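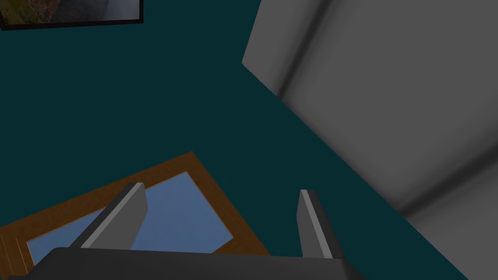 About Fliltura

Fliltura writes planning and control software for mobile manipulators working in homes and small offices. We do not build arms or grippers. Customers bring their own hardware and we supply the part that decides where it goes and how it gets there.

Our main product is Riteo, a motion planner with a collision checker and a simulator that share one scene format. A room is loaded once and used by all three. Before a release is tagged it must pass 3082 simulated runs in furnished rooms, with the camera at the wrist and no map given in advance. Failed runs are replayed step by step, and the planner log is kept with the rendered view.

Nigam is the smaller tool. It reads joint logs and flags timing faults in the control loop - mostly late commands and dropped states.

Who we are

Verena Stöckli leads planning. Naveen Khurana looks after perception and camera calibration. Manju Goel maintains the simulator and the build servers. Hazel Ridgeway handles support and licences, and is the first person to write to about either.

The company has 4 staff and one office, in Grustwood. Riteo 3 came out in February. Older versions get fixes for faults in the collision checker only.

Bug reports should include the scene file, the planner log and the random seed.

Page last changed April 25, 2023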